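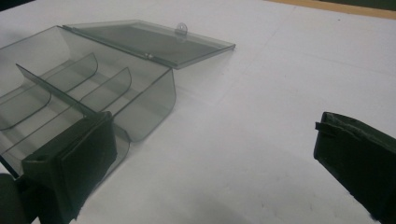 Figure 3. Open storage box in tinted, see-through plastic, with thin clear partitions in the base.

4.2 Where the small things are kept

In the previous section we treated the large furniture of the home, such as the wardrobe, the sideboard and the kitchen cupboard. We now turn to the small things: buttons, screws, needles, fuses, hooks, spare keys, coins from other countries, and all the objects for which the household has no single word. In the interviews these objects were often mentioned last, and several persons asked us if we really wanted to write them down. We did want it. The inventory of the 19 households in Brustora and Fokanley contains 2,682 small objects, and each of them was recorded together with the container in which it was found.

We use the word "container" in a broad sense. It includes the things that were made for storage and the things that came to storage later, for example biscuit tins, jam jars, cigar boxes and the cardboard boxes of shoes. A drawer was recorded as a container only when objects lay in it directly. If there was a tin inside the drawer, the tin was recorded and the drawer was noted as its place. This rule is taken from the earlier study of Cârstea, who worked in village houses and met the same difficulty with chests.

The containers fall into two groups. In the first group the objects lie together in one space, and a person who looks for something must turn them over with the fingers or pour them out. In the second group the space is divided by walls, like in the box of Figure 3, and each part can receive one sort of object. Of all the small objects, 1,057 were found in containers of the second group. The rest were in tins, jars, bags and undivided drawers, and also in bowls near the entrance door.

We had expected that the divided containers would belong mainly to the younger households. The material does not support this. Older persons owned them as often as younger ones, and in two cases the oldest container of the whole inventory was a divided one: a sewing box with fixed wooden parts in Brustora, and a type case from a closed printing shop in Fokanley, which was now used for fishing hooks. The difference between the generations appeared in another place. Older persons had often received the container from a relative with some of its contents already inside, and they had kept these contents in the same parts. Younger persons had bought the container and had to decide the order by themselves.

One woman in Fokanley described the first case very clearly. Her sewing box came from an aunt, and the upper left part was for the buttons of coats. She does not sew coats. "I opened it and the coat buttons were there," she told us, "so it is the place of the coat buttons. I would feel strange to put pins in it." Her own pins are kept in a matchbox, which lies on top of the sewing box.

The second case can be seen in the home of a retired electrician in Brustora. He bought his boxes when he left his work, and he told us that he arranged them three times in the first winter. First he followed size. This was pleasant to look at, but he could not find anything, as he remembers a screw by the job and never by its length. Then he followed material, and at last he followed the rooms of the house — screws for the bathroom, screws for the kitchen shelf, screws for the shed. The last order has stayed. A visitor would see the same screw in three different places and might call it disorder.

4.3 The mixed compartment

In nearly every divided container there was one part in which the order stopped. We call it the mixed compartment. It holds the objects that fit nowhere else, and also the objects whose place is known but which somebody was too tired to put there. The people we visited had their own names for it: "the orphans," "the various," "the later," and in one family simply "Thursday's child's corner," after a song the grandmother used to sing.

The mixed compartment has been treated in the literature as a failure of the system. Ikechukwu Nnaji, who studied the tool rooms of small workshops in Altemholm, was the first to propose a different reading. In his view a divided container without a mixed part will be abandoned sooner, for every new object then forces a decision about all the others. Our observations agree with his, with one limit. Workshops are used by several people at the same time, and the mixed part there also has a social use: it is where a person leaves what he has found on the floor, so that the owner can take it back. In the homes this use was rare, and we noted it only where adult children still lived with their parents.

We returned to some of the households in January to see if the contents had changed. The containers of the first group had mostly grown fuller. In the divided containers the amount was more stable, but objects had moved between the parts, and mostly they had moved out of the mixed compartment after a repair or a cleaning of the kitchen. A man in Brustora said that he empties his mixed part every time he waits for a phone call from the insurance office. He could give us no better explanation, and we did not ask for one.

The transparency of the container was mentioned by many persons without our question. With clear walls it is possible to search with the eyes before the lid is opened, and the persons with weak hands valued this very much. Other persons disliked it. For them the visible contents looked like work that was not finished, and they kept the clear boxes inside a cupboard, or behind a curtain. The shallow type of organizer with a grid of compartments (Figure 4) received both opinions, sometimes from two members of the same household.

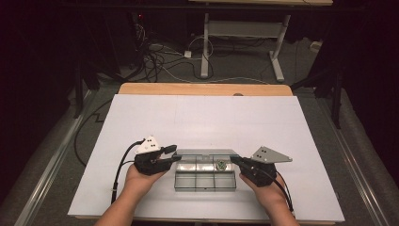

4.4 Words for the compartments

The last question concerns language. When a person explains a divided container to another, the parts need names, and we asked each household to tell us by telephone where a certain object could be found. Most answers used position first ("the back row, on the window side") and the contents second ("next to the hooks"). Names such as "the orphans" were used only inside the family. When the same persons spoke to us, they changed to position at once, and one of them went to fetch the box during the call, as she could point to the place without any trouble but could not say it.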